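4.2 Handling of narrow strips before washing

The second part of the study dealt with the way narrow cotton strips behave between cutting and the first wash. Most earlier work on shrinkage starts with full-width cloth and treats the edges as a small source of error. In a strip the edges make up a large share of the sample, and fraying there can change the measured width before any water is involved.

All strips came from one bolt of undyed plain weave bought from the Cassim mill in February. The bolt was left unrolled on a flat table for 2 days so that the cloth could relax. We then cut 35 strips along the warp and the same number along the weft, using a rotary blade and a steel rule. Each strip was marked near both ends with a laundry pen, and the distance between the marks was recorded as the starting length. Strips with a visible slub between the marks were replaced with new ones from the same part of the bolt.

Half of the mills we wrote to told us that they store test strips flat. The others hang them. Hanging saves space, but a strip held by one end carries its own weight, and loosely woven cloth may stretch a little under that load. To check this, we hung 16 warp strips from the upper end for 30 hours and kept a matching set flat in the same room. The flat set was covered with a single sheet of tissue to keep off dust.

Length was read twice by the same person, once at the start and once at the end of the period. The difference between the hanging and flat sets was smaller than the difference between two readings of the same strip. We therefore treated the two storage methods as equal for this cloth and combined the results in Section 5.
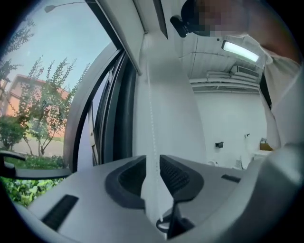
Figure 4. A white strip hanging vertically.

Curling was a larger problem. Weft strips tended to roll inward along the cut edge, and pressing them flat by hand left the width uneven. The Trelirix procedure calls for a glass plate to be laid over the sample during reading, and we followed it for every width measurement. Inen strips, which were included only as a comparison, have a woven edge and did not need the plate. We used it on them anyway so that the readings would be taken in the same way.

Washing followed the Hotus schedule without changes, and the settings are listed in Appendix B.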